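Wed 13 November

Well, it's happening: the Moltska tool library is moving into the old Petrenko shoe store, and I am way too excited about it. The doors open at the new place in May, and they'll be keeping the same hours until then (evenings and Saturday mornings, like always).

If you haven't been, you pay $18 a year and borrow pretty much anything you'd otherwise buy once and forget. I've had their tile saw twice and a carpet steamer more times than I'd like to admit. The list is up to 300 items now, and the wait for the pressure washer is 28 days, so plan ahead!

The new space is bigger, it's on the number 7 bus, and there's finally a real back room for the repair nights. I got to poke my head in on Monday and the heat works, which already beats the current spot. 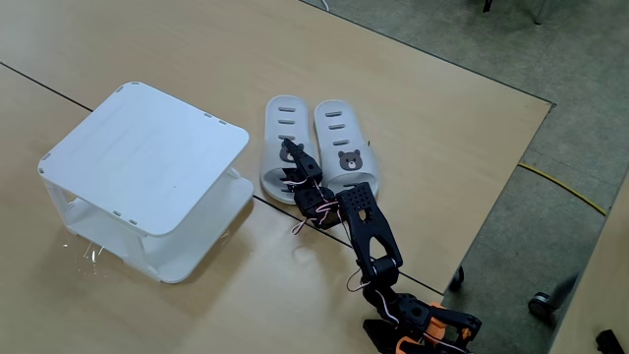
Repair nights are my favorite part, so of course I asked about furniture first. They want big work surfaces, and I'm all for it, but please, somebody bring a level and some clamps. Two light tabletops pushed together leave a dark seam running on the diagonal, and I know exactly where my tiny screws would end up. A strip of tape would do me fine.

Sign-up sheets for moving day are by the front desk. I'm down for the morning shift, and I'm bringing donuts.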